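Why does my grasp classifier do worse on the thin rings than the thick ones?

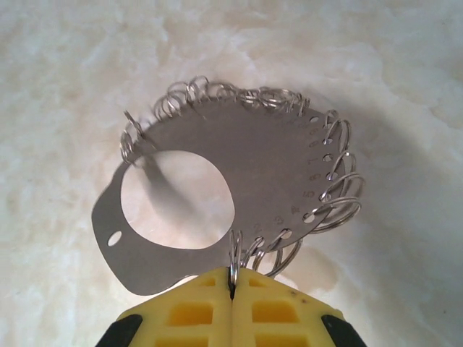
Ring held between the fingertips at the lower edge of the gauge plate, wrist view.

Hello all, I'm hoping somebody kind can help. I'm repeating the Vermeulen method for my project at Hurnville, where you train a small network on wrist views to say whether the gripper has hold of one ring or none. I have 700 grasps labelled by hand (a long April, that was). On the big rings it gets 94 per cent right, which I was delighted with, but on the smallest ones it is barely better than guessing. Same lighting, same plate. Is it the method or is it me?

Answer 1
More data. 700 isn't much.

Answer 2 (accepted)
Lovely project, and I don't think you've done anything silly! We had the same trouble with our Omach arm. Shiny wire on a brushed steel plate is a rotten thing to learn from, and if you shrink the pictures before training, as the method suggests, a little ring ends up only 3 pixels thick or so – hardly there at all. Try cropping to the fingertips first and shrinking afterwards. Also check how you split your data. If shots from one grasp land in both training and test, your good score may be flattering you a bit. Split by grasp, then report each ring size separately.

Answer 3
Seconding the crop. I gained 11 points on small parts that way, though mine were washers in a Motitow tray, so yours may differ. Do you keep the failed grasps as well?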